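Print this thread | E-mail this thread

Can a machine do chores yet? (house or shop, either)

ghanem_shopfloor
Asking because my boss came back from a trade show in December convinced we'll have a thing on wheels sweeping and restocking bins by next year. I run second shift at a small cabinet shop. We've got a saw that feeds itself and thats it. Is anybody's robot doing real chores? Not welding. Chores. Wipe, pick up, put away.

tinaknits
My vacuum does floors. Does them fine until it meets a sock. Then it's my chore again plus a sock to cut out of the roller.

Kenano
Depends what you call a chore. We've had a cart at the plant hauling totes from receiving to the line for 4 years. Runs 55 trips on a good shift. Nobody thinks about it any more. But it follows tape on the floor and a person loads it and a person unloads it. Take away the person and it's a very expensive wagon.

ghanem_shopfloor
Right but that's hauling. He wants hands.

nitisitz
Hands are coming faster than you people think. I do simulation work, two arms on a mobile base, apartment layouts. We run the same chore over and over in software before anything real moves. Last batch was 272 runs of "pick up off the floor, take to kitchen." You don't break any dishes in software either.

Kenano
And how many of the 272 worked

nitisitz
More than last batch.

Kenano
lol ok

tinaknits
That's what my son says about his grades

SylvieC
Sylvie Charbonneau here, I clean houses for a living, 8 regular clients. I'd take help tomorrow, I am not scared of it. But look at what a morning is. Move the chairs. Figure out if the paper on the counter is trash or a kid's homework. Wipe around the thing with the cord. Fridge handle has jam on it. The dog has put something under the bed. Its not one job its four hundred little ones and half of them are deciding.

nitisitz
Deciding is the part that's improving quickest imo. Grabbing is harder. Small flat stuff on a hard floor is awful, fingers want to go around something and there's no around.

ghanem_shopfloor
So screws and offcuts. Great. That's my whole floor.

nitisitz
Honest answer, yes, that's the bad case. Big boxes with handles, sure. Offcuts, no.

SylvieC
What does it see when its in there? Does it know a kitchen from a hallway?

nitisitz
Kind of, if the map's good. Grabbed a view from the robot's side in the apartment layout, fridge on the left, brown door on the right. Ignore the slope 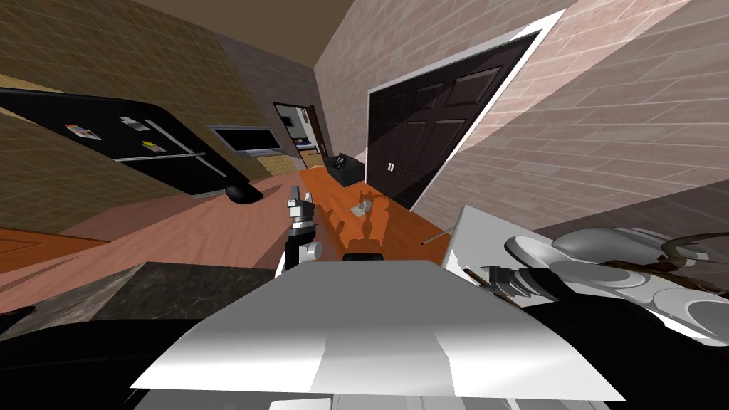
Robot's view, simulated apartment. Little grey thing on the floor past the gripper.

tinaknits
I'm seasick

Kenano
So it's got two arms and a whole floor with hardly anything on it, and the hard part is one little grey thing. My point exactly. Put a real family in there for a week.

nitisitz
Your cart would drive right over it

Kenano
My cart would never be in a kitchen. That's why my cart works.

SylvieC
Nice fridge. Glossy black though, those show every finger. I'd like to see it do that front without scratching it, and go around the magnets or notes instead of knocking them off.

nitisitz
Wiping a door is not that bad, big flat surface. Magnets would be annoying. Haven't tried it.

ghanem_shopfloor
OK so what do I tell my boss. He wants an anwser by the end of the month.

Kenano
Tell him buy a cart for the bins and keep the broom.

nitisitz
I'd say wait two years and look again. Don't buy hands now.

SylvieC
Pay somebody for the extra hour at the end of shift. Cheaper. I know a few people

ghanem_shopfloor
Cart plus broom it is, will see what he says. Anyone got a number for what the tape kind costs installed?

Kenano
PM me, ours was quoted weird

Print this thread | E-mail this thread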